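Fridge and tall cabinet work with a two-arm robot: house rules

Filed under: Kitchen > Automation > Good practice
Updated 2019-02-14

These are the rules we use at Brurness whenever a two-arm unit works on upright cabinets, pantry doors and shelves. Try every new routine in simulation first, then go through the same list again in the real kitchen.
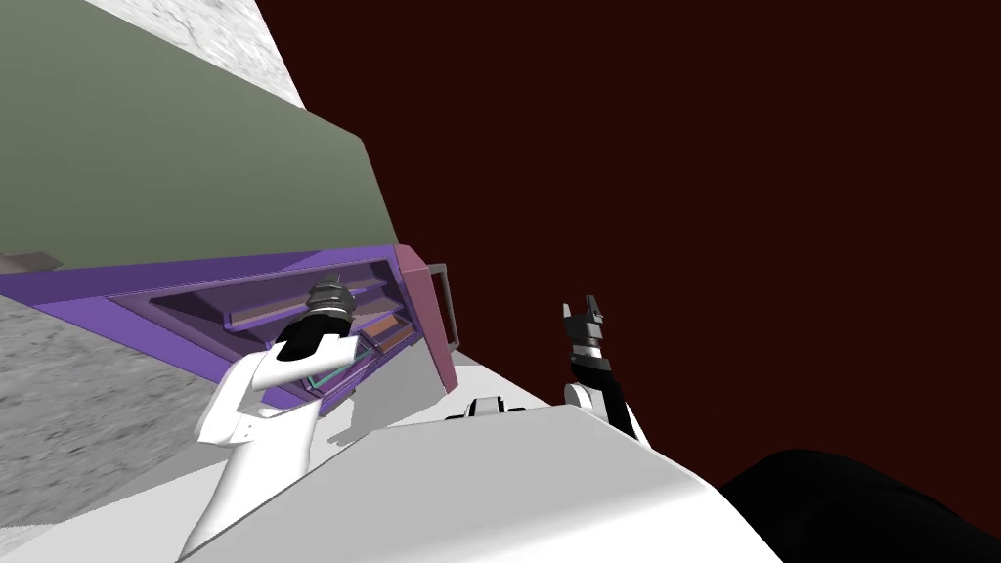
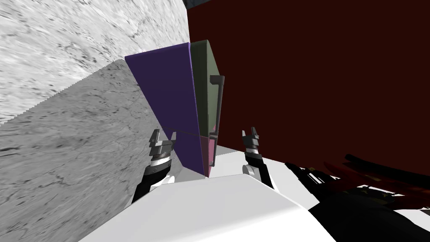 Two-arm robot in the simulated kitchen: gripper at the shelves (first), both grippers near the two-door cabinet (second).

Before you start

Find out which side the doors are hinged on. The handle is normally on the opposite side. Write it on the job sheet for each door, even when the doors match.

Clear the swing of the door plus 16 inches. Chairs, trash cans and pet bowls go in another room.

Take glass and open containers off any shelf the arm will reach into. Heavy items go on the bottom shelf or come out.

Check the cables at the base. Nothing should hang where a moving arm can pull on it.

Door rules

One arm pulls and the other stays back until the door has stopped moving. Never let both arms pull on different doors of the same cabinet.

Grip a bar handle near the middle. If the fingers slip 2 times, stop the routine and check the pads.

Upper door closed before lower door opened. Remedios Pacheco added this one in October after we chipped a pantry door at the Ruawai house, and it has stayed on the list.

Shelf rules

Enter level with the opening and come out the same way. No turning the wrist between shelf boards.

Thin, flat items should be slid to the front edge before gripping.

Keep the arm at 40 percent speed or less whenever any part of it is inside a compartment.

People in the room

Someone has the stop button in hand the whole time. Don't leave it on the counter. Kids and pets stay out until the arms are parked.

Upkeep

Wipe the finger pads with a damp cloth after each session and let them dry before the next one. We change ours at 3,000 grips. The Mukolska pads wear faster on painted handles, so look at those sooner.

Questions about the job sheet go to Gervásio Bittencourt.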